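Bench notebook, chores project
16 Dec 2025
Cell 2, Plasora building

Carrying on from the entry on cloth folding, which stays parked until February. The question for this block is whether the arm can tidy up after children, by which the Tedesco people mean picking up pieces, putting them back where they belong and leaving the table fit for a meal. They sent a list of chores ranked by how much parents dislike them. Jigsaws came out above washing up, which surprised me until I tried sorting two mixed puzzles by hand on the bench.

Task as written down this morning: tray puzzles for young children, a piece out of the tray, the piece to go back into the right gap and be pressed flush. Success is a flush piece with no gap at the edge that catches a fingernail. A piece that sits in the right place but rocks is a fail. A piece pushed home by dragging the board across the table is also a fail, although the first version of the scoring sheet let it through and I have had to go back and strike those out.

Budget is 40 seconds per piece. A three-year-old does it in less when interested.

Control is the Prarovgate stack, unchanged from the last block apart from the force limit on the downward press, which I brought down from 12 to 5 newtons after it marked the first board. Twelve was carried over from the jar lid work and should never have been left in. Note for whoever sets up next: the limit lives in the task file and not in the arm profile, so reloading the profile does not reset it.

Ran through the morning in short blocks. Logged 132 attempts before stopping for lunch. Have not worked out the rate yet and do not want to quote one from memory, but the failures sort themselves into kinds.

First kind is the pick. The pieces are thin card and they lie flat on a hard, smooth top. The fingers come down either side, close, and the piece slides away or the tips ride over it. On a carpet or a felt mat it would go better, as the tips can sink a little below the edge. A person slides the piece to the edge of the table or gets a nail under it. We have no nail. I tried the trick of pressing on one edge to tip the other up, and it works on the older, slightly warped pieces and hardly ever on a flat one.

Second kind is rotation. The piece is picked up cleanly, carried to the right gap, and is a few degrees out. It lands on the neighbours and stays proud. The arm then presses, reaches the force limit and stops, as told. Before the limit came down it would have forced the piece in and bent a tab, and the old code would have scored it as done. I suspect some of last year's good figures on the peg tasks came from the same thing.
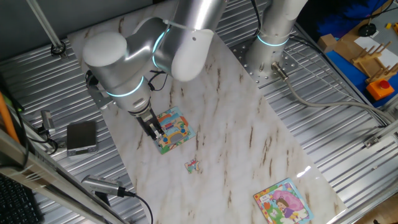

Third kind is the board moving. The trays weigh very little and nothing holds them down. When the tips touch the edge of a neighbouring piece the whole tray shifts a few millimetres, and every position worked out beforehand is then wrong by that much. People use the other hand for this without noticing they do it. Options are a second arm to hold the tray, a non-slip mat, or looking again after each touch. The mat is cheap and would make the numbers better, but a household will not have one laid out under every puzzle, so I would rather leave it off and record the worse result.

Looking again after each touch costs time. With one extra look before the press we are still inside the 40 seconds on most pieces. With two we are over on anything that needed a second try at the pick. I think one is right for now.

Sorting is a separate matter and has gone better than I expected. Given a loose piece and more than one candidate board, the system picks the right board from colour and print with few mistakes. It struggles with pieces that are nearly all one colour, which is fair, as I do too. So the part that looked clever on paper is mostly solved and the part that looked trivial, getting a bit of card off a table, is where the time goes. The same was true of the socks.

Some remarks on whether any of this counts as doing the chore. I timed myself setting up between blocks: tray roughly square to the arm, pieces face up, none overlapping. All of that is work a person is still doing. If pieces are face down the system stops and asks. If they overlap it takes the top one and often flicks the lower one off the work area. A real sitting room floor has all of these at once, plus half a biscuit. At present I would say the arm can finish a puzzle that an adult has nearly finished already, and the write-up for Tedesco should say so in those words.

On the shop-floor side the outlook is better. The Trirkitz packing job asks for card inserts to be dropped into a fixed tray, always the same way up, fed from a stack. Picking from a stack with a suction tip gets rid of the first kind of failure and a clamped tray gets rid of the third. That leaves rotation, and the stack takes care of most of it. They want 1000 inserts a shift. I see no reason why that should not be met, but it tells us very little about homes and the two results should not go in one table.

Tip wear: the rubber on the left finger is polished smooth at the end and should be changed before the next block. The right one is fine. Swap both anyway so they match, and redo the closing width afterwards.

To do:
Work out rates per failure kind, with the struck-out attempts left out.
Try the thin steel tips borrowed from the label job. They may get under an edge. They may also score the table top.
Run a short block with the pieces put down at random angles, chosen by the script and not by me. I think I have been putting them down the easy way round.
Ask Tedesco whether a piece left beside the correct board counts as tidied. If it does, half the problem goes away.
Afternoon block starts with the force limit still at 5.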